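How to share a folding shift with a robot arm

We got the arm in March, and I've been asked so often how we run it alongside people that I may as well write it down. I work at Darnley, a holiday let laundry and housekeeping outfit with 30 staff, and the arm picks up throws and towels from sofas and chairs.

First, agree who does what. Ours is simple: the arm lifts and carries, we fold and check. Write it on the wall planner before the arm is switched on.

Next, start with one bright cloth on plain upholstery. Red on grey is lovely for this, you can follow everything from across the room!

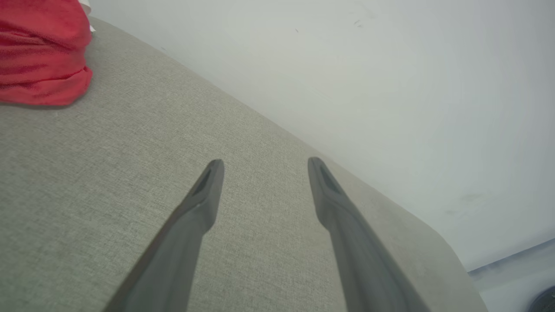 Words by Godia Baloch

Keep the fingers well above the cushion for the first runs and bring the height down in small steps. Go slowly near the wall - that's where our early runs went wrong.

Then log each pick. We did 963 in the first month and 91 needed a hand from one of us, mostly thin stuff. Whoever steps in presses pause first, every time.

Last thing, rotate the minding. Two hours is plenty, it's duller than folding and your eyes glaze over. My back is much better for it, though I do miss the chatting, so we've moved the folding table closer.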